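Drestley Hardwax Oil for tabletops and counters
Clear matte, 500 ml tin. Also in 200 ml.
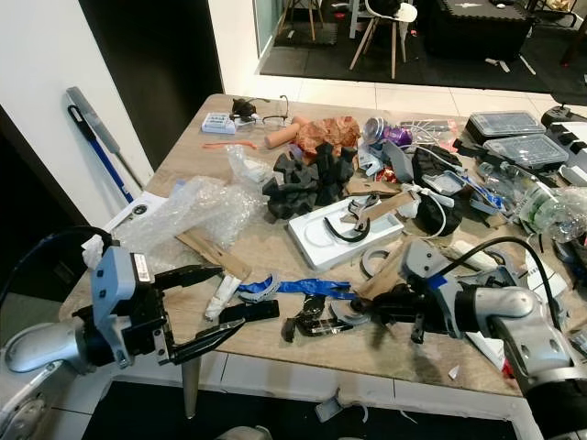 Two thin coats, buff, done. Goes on bare or freshly sanded wood and soaks in, so no thick plastic layer sitting on top. If you've been living with a sticky kitchen table, try this before you buy a new one.

In stock, both sizes. Ships from our Iltcombe warehouse, usually next working day. Oil only, pads and cloths sold separately (see bottom of page).

What it's for
Dining tables, desks, workbenches, shelves, counters away from the sink. Solid wood and thick veneer. Fine on oak, beech, ash, maple, pine. Teak and other oily woods – wipe down with solvent first and do a test patch, sometimes it just won't dry.

Not for outdoors. Not for floors, we have the Drestley Floor version for that, different product, harder finish. Not over old varnish or polyurethane, it has nowhere to go and you'll get a gummy mess.

How to use
Sand to 120 then 180. Stop there. People go up to 400 and then write in that the oil isn't taking – the surface is closed up by then. Vacuum, wipe, let it dry completly.

Stir the tin. Stir, don't shake. The matting agent sits on the bottom and if you skip this the first half of the tin comes out glossy and the second half comes out cloudy.

Pour a little in the middle, spread with a white pad, along the grain. Leave 15 minutes. Wipe off everything that hasn't gone in. Looks like too little, it's fine. Overnight, then second coat the same way, even thinner.

Light use next day. Hot mugs, wet glasses, tablecloths: wait a full week.

IMPORTANT: oily rags can self-heat and catch fire. Lay them flat outside to dry or soak in water before they go in the trash. Never bunched up in a bin.

Coverage
500 ml does two coats on two average dining tables. 200 ml is enough for a small desk or for touch-ups. Thirsty wood (old pine, end grain) uses more, order up a size if you're not sure.

Color
Clear is not invisible. It warms the wood up, about like a wet sponge would. If you want to keep pale oak pale, get the Drestley Raw Look instead, has a bit of white in it. Sample sachets for both, please use them, we can't take back opened tins.

Looking after it
Damp cloth, mild soap. No spray polish, no bleach cleaners. Dull patch where everybody puts their elbows? Scuff it lightly, rub in a teaspoon of oil, buff. You don't have to redo the whole top and that's mostly why we sell this one.

Customer notes
"Did my mother's old table, rings all gone after sanding, oil took about ten minutes to put on. Smell hung around two days, open a window." – Jelle Claeys
"Good stuff. Lid is a pain, bring a screwdriver." – Čestmír Danko

(Yes, the lid. New tins have a better one, old stock still going out till September.)

Goes with
Brandham white pads, pack of five
Goossens lint-free cloths, box of 200
Brandham sanding discs, 120 and 180
Drestley wood soap, 300 ml

Bulk orders for cafes and workshops, email us with the size of the tops and wether they're already finished with something. We'll work out the tins.

Page updated 2024-05-13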